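Diplomática y sigilografía. Apuntes de la unidad 3
Módulo: Autenticación documental y formas de validación
Profesora responsable: Rasha Geagea
Versión revisada: 28/02/2025

1. Objeto de la unidad

La presente unidad estudia los medios por los que un documento adquiere valor probatorio ante terceros. Se parte de la distinción entre suscripción, signo y sello, y se examina la evolución de cada uno de ellos en la práctica cancilleresca y notarial. Los contenidos relativos a la firma electrónica se tratarán en la unidad siguiente.

2. Conceptos básicos

Matriz: instrumento, por lo general metálico, en el que se graba en hueco la imagen que se desea reproducir.
Impronta: resultado de aplicar la matriz sobre una materia blanda, habitualmente cera.
Leyenda: texto dispuesto por lo común en el contorno, que identifica al titular.
Tipo: figura o conjunto de figuras que ocupa el campo. Se distinguen, entre otros, el tipo mayestático, el ecuestre, el heráldico y el hagiográfico.

Conviene no confundir matriz e impronta en la redacción de fichas. El término «sello» designa ambas cosas en el uso corriente, por lo que deberá evitarse sin adjetivo en los trabajos escritos.

3. Formas de aposición

El sello puede ser pendiente, cuando se une al documento mediante cintas, hilos o tiras de pergamino, o de placa, cuando se aplica directamente sobre el soporte. La generalización del papel favoreció la segunda forma, con frecuencia bajo una cubierta del mismo material que protegía la cera.

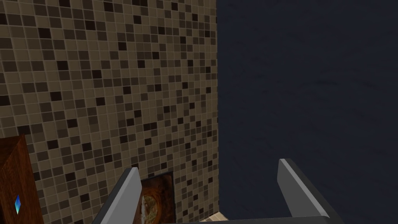
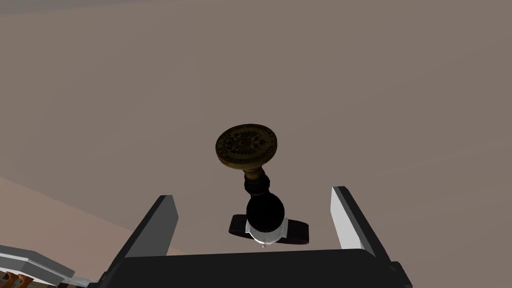

En la segunda imagen, cabeza de latón con emblema en el campo y leyenda circular.

4. Valor jurídico

La validez del sello descansa en la notoriedad de su titular y en la custodia de la matriz. La pérdida o sustracción de esta obligaba a hacer pública su anulación y, en numerosos casos, a grabar una nueva con variantes reconocibles. A la muerte del titular era frecuente la destrucción de la pieza.

5. Descripción normalizada

Las fichas del fondo Najjar seguirán este orden:
a) titular y cronología;
b) forma, dimensiones en milímetros y materia;
c) tipo, con descripción del campo;
d) transcripción de la leyenda, con las lagunas entre corchetes;
e) forma de aposición y estado de conservación.

Si la leyenda resulta ilegible, se hará constar así, sin proponer restituciones que no se apoyen en otro ejemplar.

6. Trabajo de la unidad

Cada estudiante entregará 3 fichas y un comentario de 180 líneas como máximo. El plazo concluye en marzo, en la fecha que se publicará en el tablón del departamento. Las consultas sobre signaturas se dirigirán a la sala de reserva.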